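Mägi: looking after a gripper that isn't there

Gallery - Workshop - Kitchen cell

Mägi is our kitchen cell. It exists twice, once in steel at the back of the Gekeck workshop and once inside Ikgate, the simulator, where the electricity bill is smaller and nothing has ever been dropped on a foot. This page is about the second one. People who visit tend to assume that a simulated machine needs no looking after. They are welcome to come in at half past seven in the morning, when the overnight batch has finished, and tell us so in person.

The notes go with the spring overhaul, which began in April as a small tidy-up and was still a small tidy-up in June.

The fingers

The fingers came first. They are matte black, which suits them, and they are copied from the real pair down to the chamfers. What they weren't copied from was the real pair after the pads had been changed. The new pads are 2 mm thicker. Somebody fitted them, wrote it on the whiteboard, and the whiteboard was then cleaned by somebody with higher standards than the rest of us. For a while the simulated gripper closed very neatly on a thing that the real one squashed.

The cure was dull. Take the pads off the real gripper, measure them with the good calipers, type the numbers in, put the pads back on. We now keep the pad thickness in a file with a date next to it, and the whiteboard is used for lunch.

Padding, the other sort

Fatness is our own little tool and yes, we know. It puts an invisible skin around every part of the gripper so that the planner keeps its distance from the worktop. Too much of it and the arm behaves like a cat being shown a bath. Too little and the fingers go into the marble as though it were custard, after which the physics gets cross and throws the whole arm at the ceiling.

The setting had crept up over the winter, a nudge here and a nudge there, each one made by a person with a deadline. We put it back to nothing and started again, raising it until the wrist housing stopped grazing the counter edge. Then we left it alone, which was the hardest part of the overhaul.

Small objects on a hard worktop

Most of the trouble in a kitchen cell happens within a hand's width of the counter. A flat box is a nuisance to pick up at the best of times, having so little side to get hold of, and a fork is worse. Lean something knobbly against the box and the gripper has to decide which of the two it was asked for. The real cell has the same difficulty, so we were quite pleased when the simulated one began to fail in the same places. It's an odd thing to celebrate, but we bought biscuits.

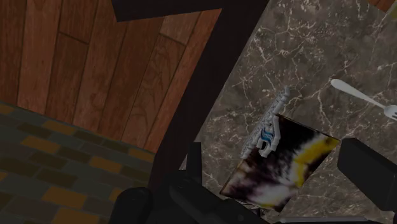
Getting there meant going through the contact settings one at a time. Friction first. The worktop had been given the same value as the floor, presumably on the grounds that they are both underneath things. After that came the collision shapes. Anything with notches or prongs had been wrapped in a plain block to save computing time, so a fork was treated as a small brick with a fork painted on it. The gripper picked up the brick beautifully. We redrew the shapes by hand, with enough detail for the fingers to notice and no more, and the batch got slower and a good deal more honest.

The camera

The view we check against sits low, close in behind the gripper, so there is always a fair amount of black machinery in the way. Newcomers ask if it could be moved somewhere nicer. It could, and then it would no longer match the one bolted to the real arm, and we would have a lovely view of the wrong thing.

Lining it up is a job for two screens and some patience. Put the real arm in its home position, put the simulated arm in the same position, flick between the two and look at the fingers. If they jump, the mount is off. They jumped. The real bracket had been taken off for cleaning and gone back a touch crooked, so in this case the simulation was right and the steel was wrong. We straightened the steel - it seemed only fair.

The night batch

Every evening the cell runs 50 picks with the old settings and 50 with the new, and the two lists are laid side by side in the morning. The old settings are there to catch the day when something else has changed under our feet, such as a new version of Ikgate, or a tidy-minded colleague with access to the shared folder.

Run 227 is still spoken of. The gripper closed, the log said it was holding the object, and the object was on the far side of the counter, minding its own business. The cause was a contact sensor that counted one finger touching the other as a successful grasp. It had been doing so since the sensor was set up, and had been giving itself full marks for clapping. The sensor now ignores its own fingers. Our success figures fell overnight, and we had to explain to several people that this was good news.

What gets done, and when

Every morning: read the log before making the tea. Look at the failures first and then at a handful of the successes, picked without favour.

Once a month: home position check, both cells, fingers compared by eye. Pads measured if anyone has been near them with a screwdriver.

After any software update: friction, collision shapes, sensor, in that order. Keep the old version installed until the night batch has gone through cleanly. Do not install updates just before going home, however inviting the button looks.

After any change to the real gripper: change the other one as well. This line is printed in large letters and taped to the calipers.

Left to do

The cable run along the real arm still isn't modelled, so the simulated wrist can turn a little further than its twin and has become rather smug about it. We've set a limit in the software for now. The cable itself is on the list, below the drawer handles and above the wood grain on the floor, which has been the subject of more discussion than any gripper should have to listen to.

The Gekeck kitchen cell pages are updated when the batch is running and there is nothing else to poke.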